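Flustham Garment Care
Call for participants: folding and sorting sessions

Flustham is looking for adults to take part in paid sessions on the handling of everyday laundry at Segers, second floor, room 207. The work covers folding, sorting and stacking of casual clothing at table height. Sessions are held through November.

Who can apply
Applicants must be 18 or older and able to stand for two hours with one break. Experience in a laundry or clothing store is useful but not required. Left-handed applicants are encouraged to apply.

What the session involves
Each participant works through a set of 26 garments. Items are placed on the table unfolded and are to be finished to the size given on the fold card. Tops are done first, then pants and shorts. Drawstrings are to be laid flat inside the fold and must not be knotted. Linings and pockets are pushed back in before the first fold. A garment that does not match its card goes to the side of the table and is reported at the end of the set.

Typical starting state, shorts with elastic waistband and drawstring:
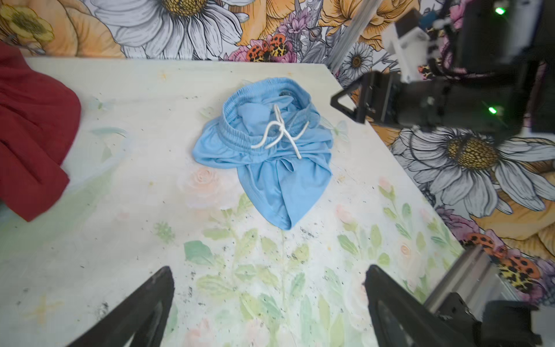 Pay and schedule
Participants are paid at the end of each session. A session takes about 2 hours, including instructions. No one may book more than 9 sessions.

How to apply
Write to Amancay Leiva at the Flustham front desk with your name, preferred hours and any allergy to detergent or fabric softener. Questions about access to the building go to Maximiliano Tapia.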